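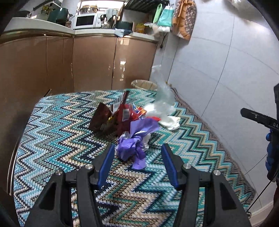 What does a traveler buy when she books a holiday? She buys a set of services put together in advance, most of which she will use somewhere other than the place where she paid for them.

Chapter 6
Seasons and Demand in Tourism

A hotel room that stands empty tonight cannot be sold tomorrow. The same goes for a seat on a ferry, a place on a walking tour, and a table at a beach restaurant. Businesses that sell goods can put unsold stock on a shelf and wait. Businesses that sell travel mostly can't, and a good deal of what managers in this industry do all day follows from that one fact.

This chapter looks at how demand for travel rises and falls over the year, what causes the changes, and what hotels, carriers and local governments do about them. You will need the terms "occupancy rate" and "fixed cost" from Chapter 5.

The case of Skollby

Skollby is a small harbor town with one main road, a ferry dock and a long beach on its north side. It has 688 guest beds. In July nearly all of them are taken. In March most of the owners don't open at all, and the ferry runs twice a day with a few passengers on it.

Kanchan Thakur manages a guesthouse there with 34 beds. Her costs don't fall in step with her bookings. The loan, the insurance and the roof repairs have to be paid in every one of the 12 months, while most of the income arrives in three. Like many owners in the town, she sets her summer prices with the winter bills in mind.

She has tried two ways of bringing in guests outside the summer. The first was a lower price in the spring. Bookings went up a little, but many of the new guests were people who would otherwise have come in June and paid more. The second was a birdwatching week, run with a tour operator called Prernico. It filled the house for six nights in a month when it had always been closed. The operator took a share of the income, and the kitchen had to open at 4:30 in the morning, so wages were higher than usual. We will work through the accounts for both in Section 6.3.

Natural and institutional causes

Writers on tourism usually divide the causes of seasonal demand into two groups. Natural causes include temperature, rainfall, snow cover and hours of daylight. Institutional causes are the ones people have made: school vacations, religious festivals, public holidays, and the dates of trade fairs and sports events.

The two often overlap. Families visit Skollby in July partly for the warm water and partly because the schools are closed. To tell the causes apart, it helps to look at visitors who aren't tied to the school year. Rajkumari Bhatia's survey of retired visitors to the town, used in Section 6.2, found that many of them preferred early September, when the water is still warm and rooms are easier to get.

Before you read on, write down the busiest and quietest months for visitors in a place you know well. List the causes you think are at work, and mark each one as natural or institutional. Keep the list, as you will need it for the exercise at the end of Section 6.1.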